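Small Craft Design, Session 4: Reading a Sail Plan and a Stability Curve 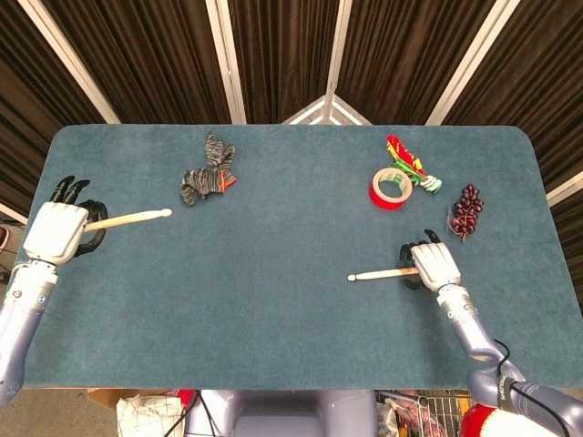
Carpeted tabletop with two robotic arms holding drumsticks.

Notes by Lindiwe Ndlovu. Revised 2021-06-18.

Bring the drawings of the Arier and the Dresix that were handed out in session 3. We will use both. If you missed that session, copies are in the shared folder under the boat names.

1. Where we had got to

Last time we looked at displacement and waterline length and worked out the speed each hull could be expected to reach before it starts to dig its own hole in the water. The Arier is the heavier boat, a long-keeled cruiser with a short rig. The Dresix is a fin-keeled cruiser-racer with a spade rudder and a taller mast. Several of you wrote that the Dresix is "the faster boat". In light air, yes. In a breeze the answer depends on how much sail each can carry without being knocked flat, and that is today's subject.

2. Sail area and displacement

The usual ratio is sail area divided by displacement to the power of two-thirds. In the old units, sail area is in square feet and displacement is turned into cubic feet of sea water by dividing the weight in pounds by 64. Use the mainsail triangle plus 100 per cent of the foretriangle. Do not use the big genoa in the brochure, or you will be comparing sail wardrobes.

Below 14 or so, a boat will want her engine in light weather. Between 15 and 18 is ordinary for a cruiser. Above 20 you are into racing boats and day sailers, and the crew will be reefing early.

Watch the displacement figure. Builders quote the boat empty. By the time a family has put aboard water, fuel, anchors, chain, books and tins, a boat listed at 4,000 kg has put on a good deal more, and the ratio has dropped. Work it twice, light and loaded, and put both answers down.

3. Balance

Centre of effort (CE) is the centre of area of the sails, taken as flat shapes. Centre of lateral plane (CLP) is the centre of the underwater profile. Some designers leave out the rudder, some put in half of it. Say which you did.

On paper the CE goes ahead of the CLP. The distance between them, as a fraction of waterline length, is called the lead. It looks wrong the first time you draw it, as a boat with her sail force ahead of her keel ought to bear away. Under way two things change. The boat heels, so the drive from the sails is out over the leeward side and pushes the bow up to windward. And the real centre of pressure on a keel is well forward of the middle of its area. The lead is there to allow for both.

Typical leads:
Long keel, ketch: 11 to 14 per cent
Long keel, sloop: 12 to 16 per cent
Fin keel, sloop: 5 to 10 per cent

A beamy stern makes things worse. When the boat heels, the wide quarter lifts, the bow goes down, and the hull turns itself to windward whatever the drawing says. Owners of boats like this often blame the rig and rake the mast forward. It helps a little. Flattening the mainsail or taking a reef helps more.

A small amount of weather helm is wanted, three or four degrees of rudder going to windward. Lee helm is never wanted.

4. The stability curve

The righting lever is called GZ. It is the horizontal distance between the line of weight acting down through the centre of gravity and the line of buoyancy acting up. Plot it against heel angle and you have the GZ curve. Four things to read from it:

Slope at the start. This is initial stiffness, mostly from beam. A steep start means the boat feels firm on a mooring.

Maximum GZ and the angle where it falls. Most cruisers peak somewhere between 50 and 70 degrees. The Arier peaks at 57.

Angle of vanishing stability (AVS). Past this the boat would sooner be upside down.

Area under the curve, above the line and below it. The area above is the work needed to capsize her. The area below is what it takes to bring her back. A large upper area and a small lower one is what you want offshore.

Beam gives stiffness early and takes it away late. Ballast placed low does less at small angles and more at large ones. Two boats can have the same GZ at 20 degrees and be quite different at 120. Students tend to compare only the left-hand end of the curve, since that is where the boats are sailed. Please look at the whole of it.

Müzeyyen Tatlı asked last week about in-mast furling. The sail and its gear stay aloft when rolled away, so the centre of gravity is higher than with a mainsail stowed on the boom. The curve in the brochure may or may not include this. Radar on the mast, a dinghy on the coachroof and full cans on the side deck all count too.

5. Worked problem: the Wokness conversion

The Wokness is a sloop of moderate displacement. Her owner wants a taller mast and has found one second-hand. Ballast is 3,000 lb in an external iron keel. Before recommending anything, find:

a) the present sail area to displacement ratio, light and loaded
b) the new ratio with the taller mast
c) how far the CE moves, up and fore-and-aft
d) the change in height of the centre of gravity from the new spar and rigging
e) the effect on GZ at 30 degrees

For (e), take the rise in the centre of gravity and multiply it by the sine of the heel angle. Subtract that from the old GZ. It is a small sum and people still get the sign wrong.

Then write one paragraph for the owner in language he can follow. He does not want to see the working. He wants to know whether to buy the mast, and if so, when he will have to reef.

6. Corrections to the last handout

On page 2 the waterline length of the Ratanaporn was given in feet but labelled metres. Keabetswe Mthembu spotted it. In the table of prismatic coefficients the last two rows should be swapped.

7. For next time

Finish the Wokness problem and bring it on paper, with the CE and CLP marked on a profile drawing. Pencil is fine. Groups are as before, except that Nobuhle Van Wyk moves to the rig group and Raymonde Petrenko takes her place on hull form.

Read the chapter on keels and rudders, leaving out the section on twin keels - we come to those in session 6. Scale rules and a planimeter can be signed out from the drawing office. Please return the planimeter in its box.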